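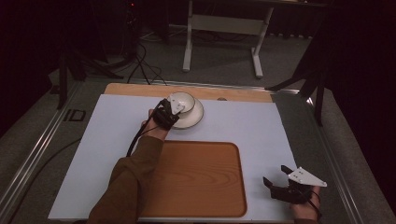

Jastville tea room starts serving on wooden trays

November 17, 2024

The Barta tea room in Jastville has changed the way it brings hot drinks to its guests. From this week every cup comes to the table on its saucer, and the saucer comes on a wooden tray with a raised rim. Before, the staff carried the cups by hand, two at a time, and the stairs to the upper room made this work slow.

The trays come from Hostska, a small workshop in Skendalach which makes kitchen goods. The tea room ordered 100 of them in one size, with rounded corners. The first 18 are already in use and the rest will arrive in December.

A white cup and saucer with a darker line at the edge go well with the warm color of the wood, and the tea room will keep its white dishes for this reason. Guests who order for a group will get one tray for up to 4 cups. The tray stays on the table until the guests leave, so they can put the used cups back on it if they wish.

Before the opening in the morning the staff now set out the cups and the trays separately. A cup is always lifted together with its saucer, and it is put in the middle of the tray when it is the only one. The trays are wiped with a damp cloth and dried standing up. They do not go in the dishwasher.

The prices of tea and coffee stay the same. The tea room will also sell the trays at the counter when the full order is there, but the price is not decided yet. Guests can leave their name at the counter if they want one.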